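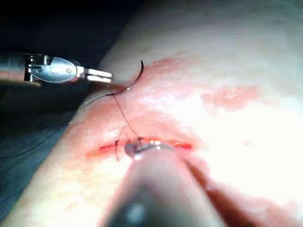 Suturing demo at the Adamczyk open day - who went?

Hiden_2364
Went through in December. Two robot arms, one pad, one small cut to close. Daranee Jitpraphai did the talking and took questions for almost 100 people. I liked that she kept going back to the thread. Most of the questions were about the needle, but keeping the long strand out of the way of the jaws looked like the harder job to me.

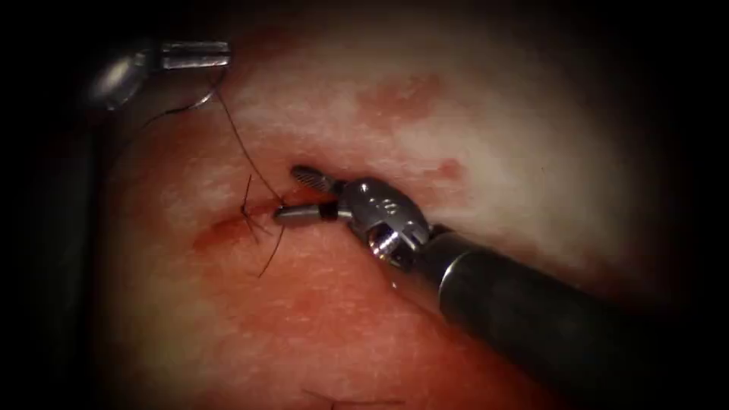

She said the knot tails get left a bit long on purpose so they're easy to find later. I'd have trimmed them shorter, but I only sew canvas.

oltis
I was in the 9 am group. Good talk, but too slow for a demo. My neighbour's a vet nurse and she'd have closed that in no time.

Eritz
Speed wasn't the point, oltis. Daranee said so at the start. They're after even spacing and the right tension.

oltis
Then put the spacing up on a screen. From the back row I couldn't judge the colour of the thread, let alone the tension.

Hiden_2364
Fair enough. I was up front, so I had a better look. 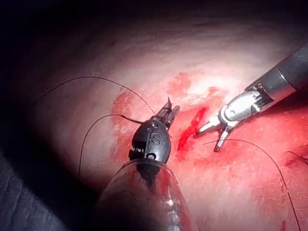
Both instruments at the cut, grasper jaws open.

user1847
Are they running it again? Missed the sign-up.

Eritz
Ask at the front desk - they keep a list.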